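Household Textiles: Notes for Week 4
Caring for quilted and pile fabrics

These notes go with the second talk in the short course on looking after cloth at home. The first talk covered fibres. This one is about fabrics that have been given a surface, either by stitching layers together or by raising a pile, and what that means for washing, drying and storing them. Bring the notes to the practical on Thu 11 August at the Jarkberg room. Please also bring one item from home that you are not sure how to wash.

1. Layers

A traditional quilt has three layers: a top, a filling (usually called wadding or batting) and a backing. The stitching holds the filling still. If the lines of stitching are far apart, the filling can move between them, and after enough washes it gathers in lumps. Older cotton waddings are the worst for this. Most packets of wadding give a largest safe distance between lines, and it is worth keeping the packet.

Many blankets sold today look quilted but have no filling. The pattern is pressed or cut into the pile, or made by the way the cloth is knitted. They are easier to wash than a true quilt and they dry much faster. To tell them apart, pinch the cloth between finger and thumb and rub. In a true quilt the layers slide a little over each other.

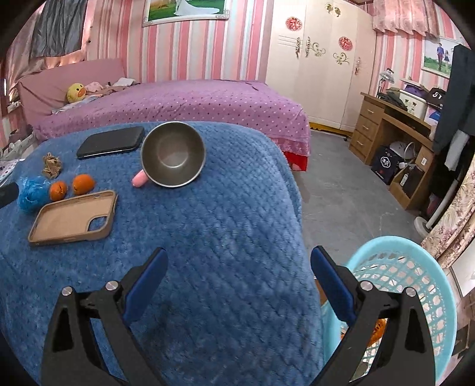
Can a quilted fleece blanket go in with the towels?
It is better washed apart from them. Towels shed lint, and fleece holds on to it, especially in the dips of the pattern. Wash the blanket alone or with other smooth synthetics, and turn the machine down to a short, cool cycle.

2. What pile does in water

Pile fabrics include velvet, corduroy, terry towelling, fleece and plush. They all have fibre ends or loops standing up from a base cloth. Three things can go wrong.

Crushing. The pile is bent over and stays bent. This happens when the drum is packed too full, or when a hot fabric is left folded. Polyester pile softens with heat and takes on whatever shape it cools in, so the drying stage does more harm than the wash.

Matting. Loose fibre ends tangle together and form small hard clumps. Friction is the main cause. Matting usually starts where a blanket is sat on or tucked in.

Coating. Fabric softener leaves a film on the fibres. On a new blanket it feels pleasant. After several washes the pile goes flat and slightly greasy, and towels stop taking up water. Leave softener out for all pile fabrics.

In the Birnel wash trial, which we will go through in class, 20 sample squares of polyester fleece were washed with and without softener. After 7 washes the softened squares felt heavier to the hand, and most of the group picked them out with their eyes shut. The trial was a small one and was not set up to measure anything else. Treat it as a demonstration.

3. Drying

Line drying suits nearly everything in this section. Hang a heavy quilt over two parallel lines if you have them, so that the weight is shared and the stitching is not pulled. Shake pile fabrics once while damp and once when dry. The damp shake is the useful one.

If you use a tumble dryer, choose low heat and take the item out slightly damp. Do not iron fleece or plush. Velvet can be steamed from the back, held away from any hard surface. Corduroy can be pressed face down on a towel.

Drying flat is slow but safe for old pieces. Use a clean sheet underneath, and turn the piece over when the upper side no longer feels cool. Wool-filled quilts may need a full day on each side in ordinary summer weather.

4. Marks and spills

Lift off anything solid first with the edge of a spoon. Blot with a white cloth. Work from the outside of the mark towards the middle. Rubbing pushes the stain down to the base cloth and roughens the pile at the same time.

Grease: a little washing-up liquid in lukewarm water, then clean water.
Tea and coffee: cool water at once, then an ordinary wash.
Candle wax: let it harden, crack it, pick off what will come. Do not use an iron and brown paper on synthetics.
Ink: test on a hem before you try anything.
Pet hair: a damp rubber glove, stroked in one direction, before washing. Wet hair in the drum works its way further in.

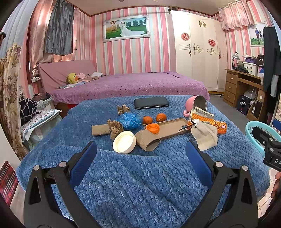 A reader of last year's notes wrote that the rubber glove had worked well on her sofa throw but had done nothing on a plush one, and she now puts the plush throw in the dryer on a no-heat setting for a few minutes before it is washed. This is a good method and has been added to the practical. Clean the lint filter straight afterwards.

5. Storing

Store textiles clean. Moth larvae feed on wool, fur, feathers and silk, and they prefer soiled cloth. They do not eat pure polyester or cotton, but may damage a mixed fabric.

Roll pile fabrics if you can, with the pile outwards. If they must be folded, use as few folds as possible and refold along different lines twice a year. July is a handy time for winter bedding. Do not use vacuum bags for true quilts: the filling may not recover its loft, and creases in old cotton can become permanent. Plastic boxes are fine for synthetics. Natural fibres do better in a cotton bag or an old pillowcase.

Before the practical

Read the care label on your item and copy out the symbols. If there is no label, write down what you think the fibre is and why. The Hailu sheet on care symbols is in the course folder, item 2358. Those who missed the first talk should read the Nunach handout on fibres as well, sections 1 and 2 only.

Wear something that can get wet. Aprons are provided, but the sinks are low and they splash.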